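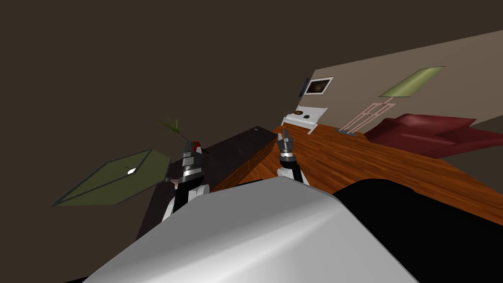
Korine tailgate seal kit, fitted to a ten-year-old pickup
22 October 2018

My truck bed used to collect water the way other people collect mugs. Groceries went in dry and came out rinsed. So I ordered the Korine kit from Bilinora, which arrived in a box long enough to alarm the dog.

You get 2 lengths of rubber seal, a packet of alcohol wipes and a folded sheet of instructions written by somebody who has never met a tailgate. Step one tells you to "prepare the area." Mine needed a scrub brush and most of a morning. 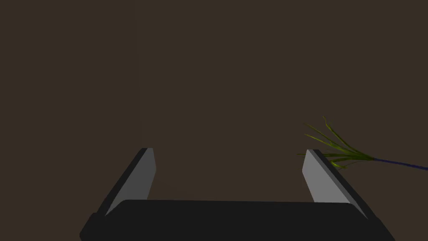
The adhesive is fierce. I stuck the first strip slightly crooked, tried to lift it, and now own a slightly crooked strip. Corners are the weak spot: the rubber doesn't like a tight bend, and I ended up cutting a small notch with a utility knife, which the sheet doesn't mention.

It has been on for 417 miles, including a wet run out to Vamevville and a car wash with a grudge. The carpet mat stayed dry except for a damp patch by the left hinge, where the seal stops short. 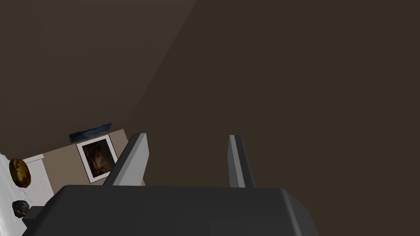

Against the Sadowski

I had the Sadowski seal on my last truck. It was softer, easier to bend, and started peeling in December of its first year. The Korine is stiffer and you have to shut the tailgate like you mean it for the first week or so. I'd still take the Korine.

8 out of 10. It loses a point for the corners and another for the instructions.

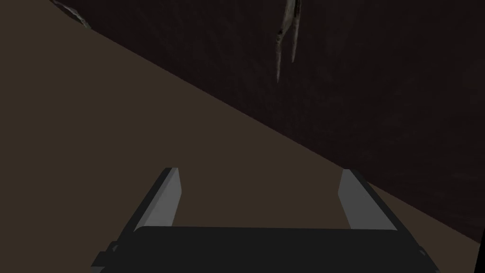 Korine tailgate seal kit, reviewed after 417 miles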